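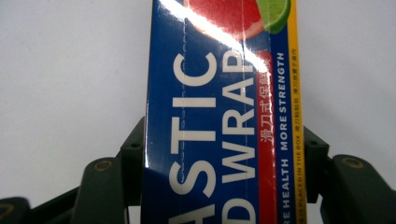 May 12, 2026

Wrap drawer and dry goods shelf, bench 2

Finished sorting the wraps and foils this morning. Everything that comes in a long box now lives in the top drawer under the bench, lettering facing up, so you can read what it is without pulling it out. Order from the left: foil, parchment, plastic food wrap, freezer paper. The wax paper is too long for the drawer and went back on the shelf.

Opened a new box of food wrap for the dough tests. It's the blue one with the citrus fruit on the front. The old box had been torn open along the wrong edge and the roll kept jumping out, so I moved what was left of that roll into the Rakena dispenser and flattened the box for recycling. Please open the new one along the perforation and leave the flap on. The flap tucks back in and keeps flour off the roll.

Dough covers. Ran the same three bowls as last time, one with wrap pressed onto the dough, one with wrap over the rim only, one with a damp towel. Starting weight was 1,083 g each, bowl included. I'll weigh again tomorrow before anyone moves them. They are on the lower rack by the window, labeled A, B and C on masking tape. C is the towel.

Last time the wrap on B lifted on one side overnight and that side of the dough had a skin. The rim was greasy. Wiped all the rims with vinegar today before covering. If B lifts again I'll try the Cleden bowls, which have a flatter lip.

Portioning for the Korkurska order. They want the Minis wrapped singly this time and boxed after. Cut a batch of squares to see how it goes. The squares come out uneven if you pull the wrap toward you, better to pull it straight down over the bench edge and tear from the left. Two people is faster, one tearing and one wrapping. On my own I was slow and had a small pile of crumpled pieces by the end.

One tray of Minis before wrapping: 693 g. One tray of the larger ones: 1,000 g on the nose, which I don't trust, so I checked the scale with the brass weight and it read fine. Leaving the number as is.

Flour bin is down to 436 g of rye. Need to order before the next batch. White flour is OK.

Other things

The drawer sticks at the back. Waxed the runners in January and it has worn off already. Did it again with the candle stub, which is in the cup with the pencils.

The foil box has lost its cutting strip. Use scissors until it's finished. Scissors are on the hook, blades down.

Label tape is low, one roll left.

To do
Weigh A, B, C
Order rye and label tape
Ask Korkurska if the singles need a date on each or only on the carton
Find the lid for the square tub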